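# Two-Arm Mobile Unit: Setup and Care FAQ

Maintained by Rochelle Henare. Last revised 11 December 2018. Send corrections to Rochelle or leave a note in the Fledby log.

## Before you start

**Which machine does this page cover?**

Unit 71 only, the two-arm mobile robot in the Dasetti workshop, and the simulated copy of it that we use for testing moves. The older single-arm unit has its own binder.

**Who is allowed to change settings?**

Anyone who has done the setup once with Rawiri Rakena or Rochelle. Write down what you changed in the Fledby log before you leave, including changes you put back.

**What is Fledby?**

The name of our job server. It holds the log, the saved poses and the room files. If you can't reach it, the robot will still run from its last saved setup, but nothing you do will be recorded.

## Power and startup

**What order do I switch things on?**

Base first, then the arms, then the grippers. Wait for each one to report ready. If you power the grippers before the arms they come up with no tool data and you have to start again.

**The arms came up but one gripper shows no position.**

Open the Sorkance panel and run Home on that gripper by itself. Keep the fingers clear of anything they could close on. If Home fails twice, shut down and reseat the connector at the wrist. The connector has a locking ring that feels tight before it really is, so turn it until it stops.

**What does fault 2135 mean?**

The joint position at startup doesn't match the position saved at shutdown. Usually somebody has moved the arm by hand with the power off. Support the arm, clear the fault, and run the joint check. Don't clear it and go straight into a job.

**And 3955?**

Lost contact with the base. Check the cable between the base and the arm controller. We have replaced that cable once already and the spare is in the drawer marked Lý, together with the short tool for the cable clamp.

## Calibration

**How often does it need doing?**

After any wrist or gripper work, after a hard bump, and at the start of each month. The December one is done.

**How do I do it?**

1. Park the base on level floor and lock it.
2. Send both arms to the saved pose "front low."
3. Fit the pointed tips.
4. Touch each tip to the calibration block when the panel asks.
5. Compare the new values with the last set in the log.
6. Save, take the tips off, and put the normal fingers back on.

If a value in step 5 has moved by more than 2 mm, repeat the whole thing. If it is still off, leave the old values in place and tell Rawiri.

**Can I calibrate only one arm?**

Yes, for one-arm jobs. Two-arm jobs need both done in the same session or the arms will disagree about where the object is.

## Simulated runs

**Do I have to run a new move in simulation?**

Yes. All new reach, door and handover moves go through it before they go on the real unit. Small speed changes to an approved move don't need it.

**The simulated arms don't match the real ones.**

Check that you loaded the current tool file. The simulator does not pick up a gripper change on its own. Finger length is the setting people miss, and a wrong one will make a reach look fine on screen and come up short on the floor.

**The room looks tilted. Is the room file broken?**

Probably not. The view is tied to the body of the robot, so if the body pose is tilted the floor and walls will slope with it. Reset the body pose and look again. If the floor is still sloping, reload the room file from Fledby.

**How close can the base be to a door or wall for a reach test?**

Close enough that the arm can work with the elbow bent. Leave room for the wrist to turn. When the base is too near, the planner swings the elbow out toward the door and stops the run with a collision warning. Back the base up a little and plan again. Don't turn off collision checking to get a run through.

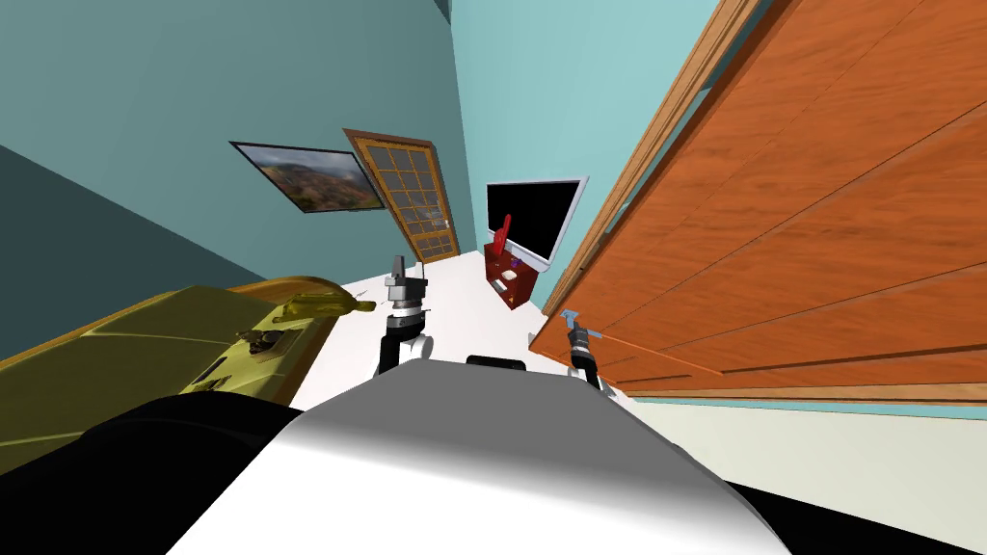

**The planner says a reach is good but the fingers stop early.**

Look at the contact margin in the Sorkance panel. It is set wide by default. For work close to a flat surface, bring it down in small steps and rerun after each step. Put it back when you finish, as the setting carries over to the next person's job.

**What should the other arm do during a one-arm reach?**

Hold it in a saved pose, well away from the working arm. If you leave it with no pose set, the planner may use it to balance the move, and you will get a different path each time.

## Regular care

**What needs cleaning?**

Finger pads, with a dry cloth, at the end of each day it was used. Wipe the body covers when they are dirty. No solvent on the covers or the joint seals.

**When do finger pads get replaced?**

When the surface is shiny or an edge has started to lift. Change both pads on a gripper together. Calibrate afterward.

**Can I open the wrist?**

No. Log the fault, tag the unit and leave it for Rawiri. The tags are on the hook by the charger.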